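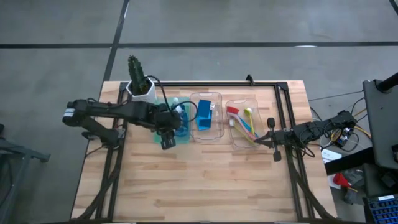 Drerkville Water Main Renewal, Phase 2
Progress report to the funding board, period ending November

1. Status

Phase 2 covers replacement of the cast iron trunk main between the Clalham pumping station and the Trirkdale service reservoir. The original main was laid in 1883 and remained in continuous service until the start of this phase. The replacement is ductile iron pipe with a cement mortar lining.

At the end of the period, 510 meters of new pipe had been laid, bedded and backfilled. Pressure testing is complete on the section from the pumping station to the Clalham rail crossing. One flanged joint failed the first test and was remade with a new gasket. The retest held for the full duration. The section north of the crossing has been laid but not yet tested.

2. Ground conditions

Trial pits at the Trirkdale end found a band of soft clay that the desk study did not show. Trench support has been changed from open cut with battered sides to driven sheets over this length. The change slows daily output and adds to the hire cost, but it keeps the excavation clear of the gas main on the east side of the road.

Groundwater entered the trench after heavy rain. Two Honda pumps were brought to site and run overnight until the level dropped below formation. Discharge goes to the highway drain through a settlement tank, as the drainage permit requires.

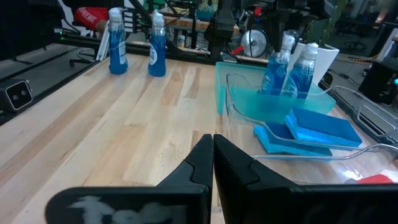
3. Service connections

All properties between the pumping station and the rail crossing have been moved to the new main. Each transfer was preceded by written notice and completed inside the stated shutdown window, with one exception. On that occasion a seized stop valve had to be cut out, and supply was restored at 4:30 p.m. instead of noon.

Lead service pipes were found at several of the older houses. The public portion has been replaced in every case. Owners have been sent details of the grant for the private portion — uptake so far is low, and a second mailing is planned.

4. Cost

Spending to date is within the approved budget. The sheet piling at Trirkdale will be charged to contingency. No increase in the grant is requested at this stage. Retention on the pipe supply contract has not been released and will be held until the northern section passes its test.

5. Program

Work for the next period consists of:

Pressure test and disinfection, rail crossing to reservoir boundary
Installation of the 100 mm washout and its chamber
Tie-in at the reservoir inlet
Permanent road surfacing, Clalham end

The tie-in needs an overnight shutdown of the reservoir inlet. Operations has agreed in principle, subject to reservoir level on the day. If the shutdown is refused, the tie-in moves to the following period and the surfacing crew will be brought forward. The old main will stay in place, capped at both ends and filled with grout after the new line is accepted.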